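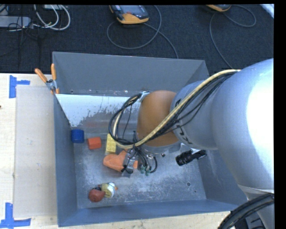 Home News Service Training Contact

Picking cell at Riihimäki gets its hose run looked after

The small picking cell at our Riihimäki workshop has had a good going-over, and those of you who have been asking when it would be free again will be glad to hear it's back on the booking list from Friday (mornings first, please, as the afternoons fill up fast!).

Most of the work went into the hose and cables along the arm. Anyone who has looked after a cell like ours knows how much a hose has to put up with, bending and twisting every time the wrist turns over, and ours had been through a busy winter of bin trials with Trasis. The crew went along the whole run by hand, feeling for stiff spots and flat spots, and then let the arm go through its widest reaches at 10 percent speed while one of them watched the loop at the wrist. That loop matters more than people expect. Pull it tight and it tugs on the fittings, leave it long and it catches on the rim of the bin, so getting it right took a good part of the afternoon and more than one pot of coffee.

The metal bin stays where it was, clamped at the rim, with blue tape on the tabletop to mark positions. Please don't peel the tape up, even when it starts to look tired! Ask one of us and we'll lay a fresh strip in the same spot. The floor of the bin is scratched and cloudy from all that use, and we did talk about swapping it out, but we're keeping it for now and will look again in April.

After the hose work the cell ran 300 test picks with the usual mix of blocks and toy pieces, and 98 percent of them came out cleanly, which pleased everybody. The misses were nearly all close against the bin wall, where the orange gripper has the least room to come in. Closel is sending us a softer set of fingertips to try, and we'll report back once they've had a fair run.

From now on the hose and cable check is due every 7 weeks, and the sheet for signing it off hangs by the door.

Recent items
Plaletti stacking line: new guard switches fitted
Spring training places still open
Parts store moves to the ground floor

Contact the workshop | Copyright Riihimäki workshop | Back to top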